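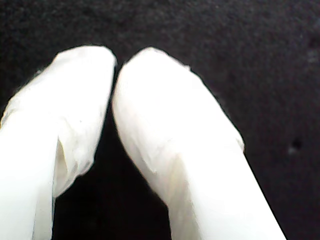
Oriana Cáceres - posts

1/ Spent the evening reading 39 pages of council submissions on the Gollenness ward boundary and I have never had a better night in. Bear with me!

2/ Quick background. The plan shifts the line between Hollier and Gollenness so everything east of the creek votes with Hollier. That moves 140 households. Doesn't sound like much until you remember the last Gollenness seat was won by 20 votes.

3/ What I love is how good the arguments are on both sides. The progressive group says the creek is a natural boundary. The conservatives say the school catchment already crosses it, so the creek means nothing to the people living there. I came in agreeing with the first lot and now I'm wobbling.

4/ Best submission by a mile is Banafsheh Rostami's. She went back through 3 earlier reviews and found each party had argued the opposite case last time. Same creek! She's very polite about it, too.

5/ Someone replied that this proves they're all cynics. I don't buy it. People can change their minds when the neighbourhood changes, and the new estate off Mahmoud Road wasn't even there at the last review.

6/ My own view, for what it's worth - keep the school catchment together and put the line at the highway. I'd happily hear why I'm wrong, especially if you live out that way.

7/ Submissions stay open until June. You can write one in plain language, a single paragraph is fine, and you don't have to belong to any party. Mine's half done and already too long.

8/ Adding Banafsheh's maps tomorrow once I've worked out how to shrink the file. The old one from before the bridge is gorgeous.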